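August, notebook 6, continued from the sourdough pages

Starter trials, rye line. Written in the evening, so the handwriting of my mind is not the best.

Fed both jars at 7:10 in the morning. Jar A got the whole rye from Mollel, jar B the sifted rye from Mendonça. Same water, same spoon, same place next to the window. Dirceu asked me again why I do not use the proofing box. The answer is the same as in July: the box is occupied by Shuk-fan's koji until the end of the month, and she was first.

At 11:00 jar A was already past the rubber band. Jar B was still flat, with some small bubbles on the side, and it smelled like green apple. At 13:30 jar A started to fall in the middle. Jar B reached its top only at 15:00 and stayed there for a long time. I like this slow one better for bread that has to wait for people.

Dough from B, mixed at 15:20:

Rye flour, sifted, 500 g
Wheat flour, strong, 500 g
Water, 700 g (this is 70 percent)
Starter B, 200 g
Salt, 20 g
Caraway, one small spoon, crushed

It was too stiff for the first ten minutes and then suddenly too soft. I remember the same from the spring. Edileuza says I add the salt too late and then I work the dough too much to spread it. Maybe. Next time I will dissolve the salt in a little of the water and keep that water back from the beginning.

Correction to page 41: I wrote there that the old oven loses heat on the left side. This is wrong. Ekkachai put the thermometer in both corners, and it is the right side, near the hinge. I had the tray turned around when I made my notes, so all the "left" on that page should be read as "right". Sorry to anybody who moved their loaves because of me.

Bulk fermentation on the bench, covered. One fold at 16:00, one at 16:40. After the second fold the dough held its shape for a moment and then relaxed like a tired person. Shaped at 18:00 with wet hands, two loaves, one in the long basket and one in the tin. The tin loaf went in first, at 19:05. The basket loaf followed when the first came out.

Tin loaf: good color, crack on one side only. I did not slash it, so this is my own fault. Basket loaf: spread more than I wanted, but the smell is better, and the crust has those small blisters that Coralie likes. I will not cut them before tomorrow. Rye needs the night, and I have eaten enough gummy rye to believe it now.

Cost note for Coralie, who asked: the Grorkeo sack was 3,000 for the whole order, delivery included, and we share it with the pastry side. I do not want to change the supplier before the autumn – the flour is even from sack to sack, and this is worth more to me than a small discount. The Esik sample was nice too, but they had only the small bags.

Storage. We decided to keep the dried starter flakes in closed containers with lids and to stop using paper bags. The bags took the smell of the caraway. Any clean food container is fine if the lid closes well. Please write on tape what is inside and which month.
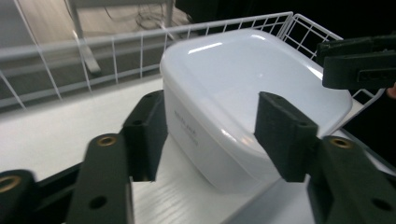 White food container with domed lid, on the shelf.

Drying, for those who did not do it yet: spread the ripe starter very thin on baking paper, leave it until it comes off by itself, then break it with the fingers. Do not put it in the oven "only for a little". I killed one batch like this, and it looked perfect.

To do:

Cut both loaves, taste before the coffee.
Feed A and B again, but only 5 g of old starter in each, to see if B becomes even slower.
Ask Shuk-fan for one corner of the box.
Buy a new rubber band for jar A. The present one is almost broken.

21:40. Jar B has risen again without being fed. I do not understand it. Mark its level in the morning before anybody stirs.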